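Loltell folding crate trolley, three months on

I'd been putting off buying a trolley for years. There's something about pulling one along behind you that makes you feel you've given up a bit, isn't there? But then I took on a second allotment plot in spring, and the walk from the road to my gate is all uphill and mostly ruts, and after the fourth trip with a bag of compost in my arms I went home and ordered the Loltell. It cost me 78 pounds with delivery and turned up in a box so flat I thought they'd sent me the wheels by mistake.

So, what you get. It's a folding base with four wheels, a pull handle that slides out in two stages, and a pair of upright ends that click up so you can stand crates between them. You don't get any crates! I'd missed that completely when I ordered. The website shows it loaded up with three of them and you have to scroll a long way down to find out they're extra. I had a couple of old ones in the shed which very nearly fit, but nearly is a nuisance when you're going over a kerb, so I gave in and bought two of the proper ones.

Putting it together took me most of an evening, and I'm not bad at this sort of thing. The wheels push on with a clip and three of them went on like a dream. The fourth would not go. I tried it warm, I tried it with a dab of washing-up liquid, I tried it with my foot. In the end my neighbour Hjalti Toft leaned over the fence, took it off me, turned it round and popped it on. I'd had it back to front. The instructions are one sheet of drawings the size of a postcard, so I'm blaming them.

Once it's up, though, I really do like it. It rolls nicely on tarmac and it's all right on grass if the grass is short. Gravel is hard going (you end up dragging it sideways like a reluctant dog) but I've not met a trolley that's any good on gravel. The handle comes up high enough that I don't stoop, and I'm on the tall side. My friend Jairo Cuadros is a good bit shorter than me and he found the halfway setting suited him fine.

They say it'll carry 39 kilos. I've had two bags of compost and a full watering can on it and it didn't complain, though I could see the middle of the base dipping a little. I wouldn't want to leave it loaded like that overnight.
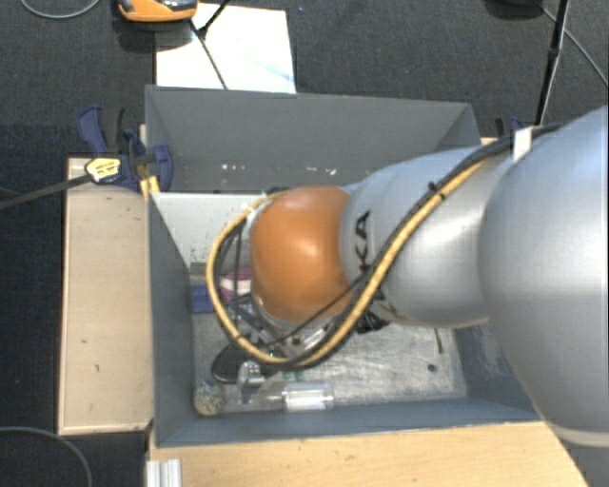 Grey bin, big arm.

Now, the crates. Plain straight sides, no lid, and they nest when they're empty so they don't eat up the whole hallway. I've had potatoes in mine, and wet boots, and on one occasion a very cross hen that belonged to the next plot. They wipe clean in seconds. My only grumble is the handholds, which have quite a sharp rim on the underside, and if you've no gloves on you do notice it by the time you reach the back door. I've wound some old bike tape round mine and that's sorted it.

Folding it down is where I start to go off it. You have to press two catches at once, one on either side, and they're just too far apart to do comfortably while you're also holding the thing steady. I've pinched my thumb more than once. The first week I was doing it on the pavement outside the house with the car boot open and rain going down my neck, and I said some things. You get the knack eventually: put your knee against the end, press, and let it drop away from you.

I did look at the Brakivlow before I bought this. It has bigger wheels and a proper brake, and if I lived on a steep street I'd probably have gone for that. But it's a good deal heavier, and it doesn't fold flat enough to go behind my shed door. Jairo has the Neves one, the fabric kind with the sides that come up, and he swears by it for shopping. I borrowed it for a weekend. Lovely for shopping, hopeless for anything muddy, and I'm nearly always muddy.

After three months the wheels have a bit of a squeak, which a drop of oil cures for a week or so. The paint has come off one corner where I caught it on the gate. The rubber grip on the handle has started to twist round when you pull hard, and that's annoying me more than it should. I've written to ask whether they'll send me a new one and I'll add a note when I hear back.

Four stars from me. It would be four and a half if they'd put the crates in the box.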